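Textile bench notebook
March 31, 2023

Shrinkage trial, second batch. Ulham cotton percale and the Bruser sateen, both cut from the bolts that came in last November. Squares marked with the steel template before washing, 200 mm between marks in warp and weft, three pairs of marks each way. Laundry pen this time. The blue pencil from the first batch washed off two of the squares and I had to throw those readings out.

Five cycles at the warm setting, tumble dried on low, laid flat overnight before measuring. Olga Bustos read the first set and I read the second without looking at her numbers. We agreed to within half a millimeter on everything except Bruser square 4, which has a skewed corner. I recut it and it will go in with Monday's load.

Percale: warp down to 194, weft 198. Most of it went in the first cycle, hardly anything after the third.
Sateen: warp 191, weft 197. Still moving a little at cycle five. Needs more cycles before I trust it. 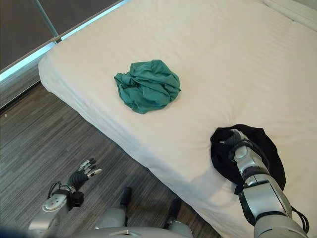 Fitted sheets are where these numbers start to matter, and the size chart we were given for Mirkton allows the same percentage in both directions. It should not. If warp runs the length of the mattress, the length needs the bigger allowance, and the corner pockets need their own figure for the elastic. A rounded mattress edge like the one in the photo also takes up cloth differently from a square one, and the chart has only one depth measurement to cover both. Woven stripes as faint as those on that white sheet would be handy for checking grain after washing, if the stripe holds straight. I would like to try a striped cloth in the next batch. Urquhart has a narrow stripe, order number 314 in their sample book, and Olga will ask for two meters.

Washer notes. Load 16 stopped in the rinse with a drain fault. Cleared the filter, found a wad of lint and one of our own tag pins. Restarted from rinse and marked that load in the log, but did not drop it. From now on tags get sewn on.

Room humidity was low all week. The flat-dried squares may be reading short because of it. Moved the hygrometer off the windowsill and onto the measuring bench.

To do:
Recut Bruser 4, done, needs marks
Run sateen to ten cycles
Redo the Mirkton chart with separate warp and weft columns
Ask Olga where the second steel rule went
Order laundry pens, fine tip, black

Load 19 is in the dryer now. Measure Monday morning.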